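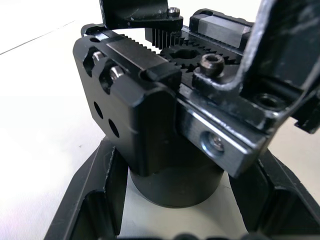

Print this page | E-mail this page

Gripper for a small shop arm - buy new, buy used, or rebuild?

Hi all, I run a little packing and kitting shop in Flombridge and I'm trying to put together next year's equipment budget before the end of July. We have one arm with a rack-and-pinion parallel gripper on it, and it has had a long life. It still opens and closes, but I'm getting more slop in the fingers than I like and I'd rather plan for it now than get caught in our busy season.

I have two quotes. Killus wants $3874 for a new electric gripper with fingers and a cable. Pellegrini has a reconditioned one for $3013, with a 90-day warranty and no fingers. My boss (my wife, okay) wants to know why we can't just put new gears in the old one and be done. Has anybody here been through this? What did you forget to put in the budget?

Posted by kitting_in_the_valley

E-mail this to a friend

We went through the same thing two years back and I'd say price the rebuild first. A pinion and a pair of racks for ours came to $240, and I did the swap myself in an afternoon with hex keys and a lot of paper towels. Look at the linear guides while you're in there, though! If the carriage rocks on the rail when you push it sideways, new gears won't help you much and you'll be pulling it all apart again in a month. Ask for the guide price up front.

Also check the threads where the finger brackets bolt on. I had one stripped and that turned into a whole extra order - with its own shipping, of course.

As for those two quotes, they're closer than they look. The used one has no fingers, so add those. Then add an adapter plate if the bolt pattern doesn't match your arm, and somebody's time to redo the positions, because the new one won't be the same length as the old. We bought a Temo in the end as our second gripper and the final bill was $3579 with the plate and fingers in. I kept the rebuilt one on the shelf as a spare and it has earned its keep twice.

Posted by beltandpulley

Print this answer

Just buy new. Used stuff is somebody else's headache.

Posted by rgt_44

I mostly agree with the rebuild advice, but ask yourself what a dead day costs you. If it's more than the parts, order the new one this year and rebuild the old one at your own pace. And get the lead time in writing from both places. Ours was quoted at three weeks and took nine.

Posted by second_shift_mom

Print this page | E-mail this page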